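May 29, 2023

I have been promising a post about the tables for so long that my sister has stopped asking, so I'm sitting down with a cup of tea and writing it before the garden calls me away again.

Those of you who have been reading since the old house will remember that I have a weakness for woven furniture. It started with my grandmother's porch, where there were two rattan chairs and a low table that we were not allowed to stand on (we stood on it). When we took on the big room at Paltley I had a picture in my head of something softer than the usual folding tables, and everybody very kindly let me get on with it. It's a long, high room with a ridged white ceiling and tube lights, and it needed all the help it could get. I've come to love that ceiling, by the way. I spent the first month trying to think of ways to cover it up and then one morning I stopped minding.

The square woven table came from Craddock, the secondhand place on the Flalldale road, behind the tire shop. I paid 160 for it, which I thought was a little steep for something with no chairs, and Hélène Kennedy thought was daylight robbery. She has since eaten her lunch off it more often than anyone else! It has a metal frame in a sort of olive brown, and the top is done in a diamond lattice, a gray-beige that goes with nearly everything. I had wanted the honey-colored kind, like the one on the porch, but honey would have looked very orange under those lights and I'm glad now that Craddock didn't have one.

The rest of the furniture has gathered itself over time, the way it does. There are black mesh office chairs, which I resisted for months - I find them gloomy - and which are so comfortable that I've given up the fight. There's the yellow-green chair with the wooden legs, my favorite thing in the whole room and the one people always drift toward. And there's the table with the pink-and-white checkered cloth. I've always believed a checkered cloth can make any table look as if there might be cake on it later.

Storage was the hard part. White shelving along the wall, a tall white cabinet beside it, boxes on the shelves. I'd budgeted 3000 for the whole room and the shelving and cabinet alone came to 1390 once delivery was added, so you can imagine the long face I was wearing that evening. But white was the right choice. I looked at a dark gray set first, very handsome in the catalog, and I think it would have sat there like a row of wardrobes. The white ones sort of melt into the wall.

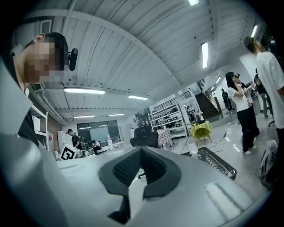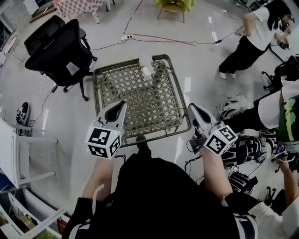

Can you put hot mugs straight down on a woven top?

It's better to use a coaster or a small tray, both for the heat and so the mug stands level on the weave.

Now, cleaning. A lattice top collects crumbs like nothing else on earth, and I went through a few silly methods before settling on one. A damp cloth just pushes everything down into the gaps. The vacuum with the little brush end does very well on the top side, and then once in a while I tip the table over onto an old blanket and go at the underside with a soft dry paintbrush, the wide sort you'd use on a fence. It's oddly pleasant work. I do it with the radio on. If there's something sticky I'll use warm water with a tiny drop of dish soap on a toothbrush, and then dry it properly with a towel and leave it alone until the next day.

The feet needed attention too. The floor is pale gray and glossy, and I could not bear the thought of metal feet scraping across it every time somebody wanted the table a bit closer to the window. I bought a packet of Rutoso felt pads, the round ones, and they lasted until August, when two of them came off in the heat and stuck themselves to the floor instead. I've since gone over to the rubber kind that slips on like a little shoe. They are ugly but they stay put, and you'd have to be on your knees to notice them.

What I still haven't sorted out is the cords. Wherever there are office chairs on wheels there seem to be power cords on the floor, and the two do not get along. Hélène wants the flat rubber covers you see at the library. I'd like to run everything along the wall, but then the power strip ends up miles from where anyone is sitting. If you have lived with this problem in a big room and found something that doesn't look like a speed bump, please write and tell me what it was.

I've also been asked (twice now) whether I'd ever put a glass sheet over the woven top. I did price one up. It would make it easier to write on, and you'd never have to chase a crumb again, but then you can't feel the weave under your hands, and I do like that. So for the time being we write on a clipboard.

Next time I'll tell you about the porch chairs, one of which is finally back from being re-caned.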